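Clerau Door Service Records - README

Maintained by Thảo Mạch and Esben Toft. Questions about the contents go to Thảo, questions about the file layout go to Esben.

What this is

A table of service visits to overhead doors and door operators, collected from dealers and installers who agreed to share their job tickets. Each row is one visit to one door. The first release has 600 visits from 19 dealers. Most of the doors are residential sectional doors. There is a smaller group of rolling steel doors from warehouses and loading docks, and a handful of one-piece tilt-up doors that we kept in even though there are too few of them to say much.

The records were put together so that people who train service technicians could see what real calls look like, in the order a technician meets them: what the customer reported, what was found, what was done.

Files

visits.csv - one row per visit
doors.csv - one row per door, linked by door_id
parts.csv - parts replaced, linked by visit_id
codes.txt - the list of fault codes with short explanations
changes.txt - what changed between releases

All files are UTF-8 with a header row. Dates are given as month and year only. Empty cells mean the ticket said nothing. A zero means the technician wrote zero.

Main fields in visits.csv

visit_id - unique, never reused
door_id - the same door keeps its number across visits
complaint - the customer's words as typed by the dispatcher, with names and addresses removed
fault_code - assigned by us after reading the ticket
spring_type - torsion, extension, other, unknown
cycles_est - the technician's estimate of total cycles, often blank
photo_eye_ok - y, n or blank
balance_test - pass, fail, not done
minutes - time on site, not counting travel

How fault codes were assigned

Quyên Vi and Detlef Kleinschmidt each read every ticket and picked one code without seeing the other's choice. They disagreed on 325 visits before the code list was revised and on far fewer afterward. Most of the early trouble was between "track out of line" and "roller worn", which often show up on the same ticket. The rule now is to code whatever the technician fixed first. 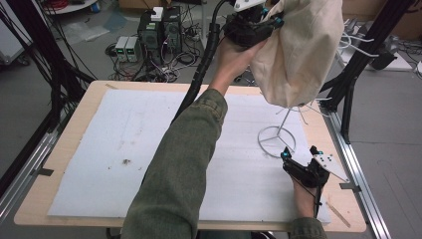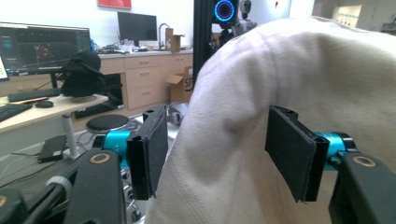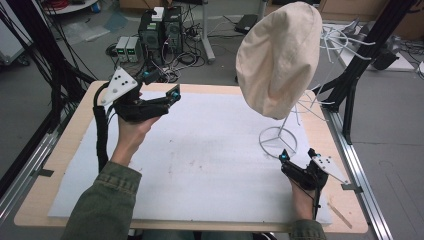

Can I use the minutes field to set prices for service calls?
It wasn't collected for that and we'd advise against it. Some dealers start the clock when the truck is parked and others when the door is first opened, and a few round up to the next quarter hour. The dealer_clock column in visits.csv shows which method applies, where we know it.

Known problems

Tickets from the Arellano branch use an older form with no line for the balance test. Those rows say "not done", though the test may well have been carried out.

Spring wire size was entered by hand and is sometimes plainly wrong. We left these values alone and set wire_flag to 1.

Commercial doors are underrepresented. So are doors in cold climates, where bottom seals freeze to the floor and produce a kind of call that hardly appears in this release.

In 10 rows the complaint and the repair do not seem to belong to the same visit. They are listed in changes.txt and will be dropped if the dealer can't sort them out.

Privacy

Customer names, street addresses, phone numbers and opener serial numbers were removed before the tickets reached us. Dealers appear as a letter code. Please don't try to work out who they are.

Terms

Free for teaching and for research. For anything commercial, write first. If you publish results, name the release you used.

Next release

Planned for September, with tickets from the Somden area and a separate table for operator force settings. Tuấn Thân is handling the import and would like to hear from any dealer whose software exports something other than CSV.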